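Welcome tray

From the Rakgate Guesthouse Companion, an A to Z of small lodgings
Entry last revised 8 July 2024

A welcome tray (also hospitality tray, tea corner, or in my mother's house just "the kettle place") is the small spread of drinks and bits a guest finds waiting in a rented room. I've written most of the entries under W and this is the one I was looking forward to, so forgive me if it runs on a bit!

Name and scope

The word "tray" has come loose from the thing. Plenty of rooms have no proper tray at all, only a shelf or a stretch of counter with the drinks set out along it, and a little dish for the sachets. I still file them all here. A minibar is something else (see Minibar), mainly because you pay for what you take out of it, and so is a kitchenette, which has a sink.

Usual contents

Mugs, water, something to put in the mugs, and tissues, which seem to have wandered over from the bathroom years ago and stayed. Bottled cold drinks are commoner than they used to be, and I'm all for it, as I never want hot tea after a long train ride. The alcove type is my favourite. It keeps everything in one corner, you can wipe it in one go, and with a lamp over it even two bottles of water and a couple of plain white mugs look like somebody was expecting you.

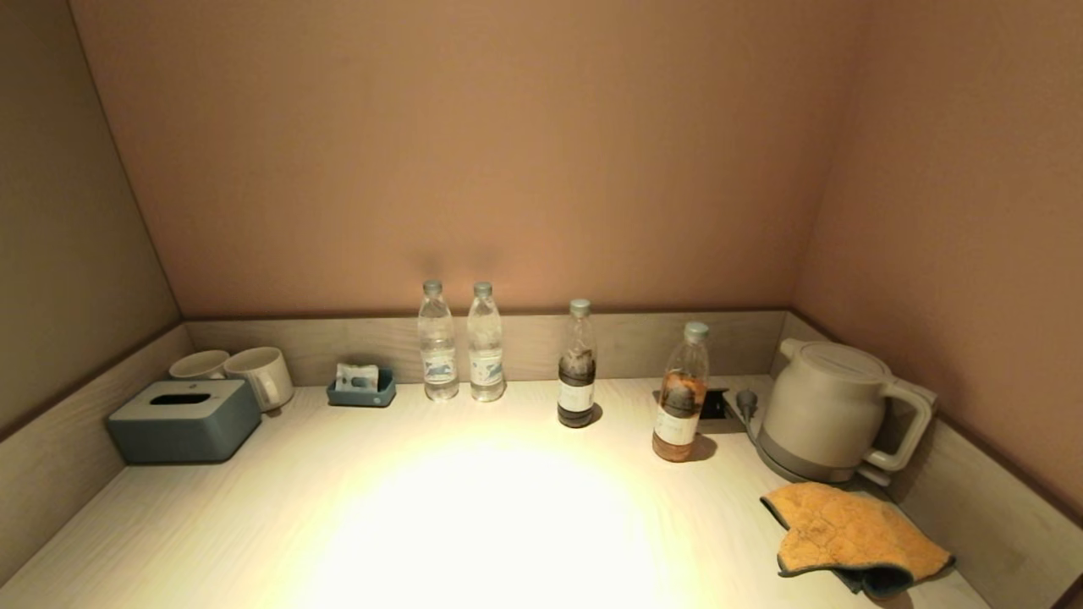
Anca Sârbu wrote in to say that I'm far too soft on alcoves: the back corners are where the crumbs and sugar end up, and at Kelby she moved the whole lot to an open table by the window and has had fewer sticky patches to deal with ever since. She also thinks mugs should go at the front, where a tired person can find them.

I take the point about mugs. On corners I'm staying put, but I've added Kelby to the list of open-table houses at her request.

Arrangement

There are two schools. The first lines everything up against the back wall, tall things behind, and leaves the front clear for pouring. The second (Trorberg is the one I know best) spreads things about so that each has its own patch of counter, which looks generous and takes up a shocking amount of room. Mrs Hồ, who taught me the trade, belonged firmly to the first. Labels facing out, sachets standing up, tissue box to one side with the slot uppermost. I did 30 rooms her way one June and could still do it in my sleep.

If there's a socket in the counter, keep the bottles well clear of it. A leaky cap next to the electrics is nobody's idea of a welcome.

Cleaning

Everything comes off first. Wiping round things leaves rings, and rings on a pale wood surface show up beautifully the moment the sun gets in. I use a two-sided microfibre cloth, the sort with a long shaggy pile on one face and a short dense nap on the other. The long side picks up crumbs and dust, and the short side goes over any dried tea.

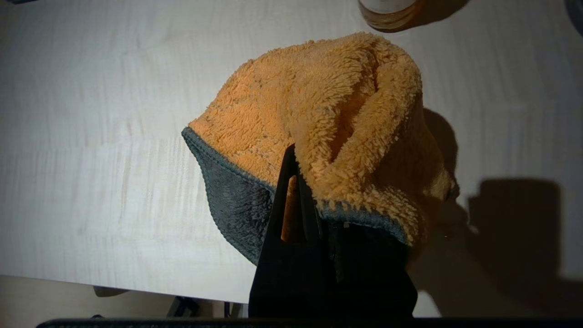 Go with the grain, and shake the cloth outside before you turn it over or you'll just be moving sugar from one end to the other. Wash it without fabric softener, which clogs the pile and makes the cloth skate about. Bright colours should have their first couple of washes alone, as I learnt from 3 pillowcases that used to be white.

Mugs get washed between guests whether or not they look used. Always!

Restocking

Replace sachets like for like, and throw out any with a torn corner. Opened bottles go, even if only a sip is missing.

See also: Biscuits, individually wrapped; Kettle; Minibar; Tissues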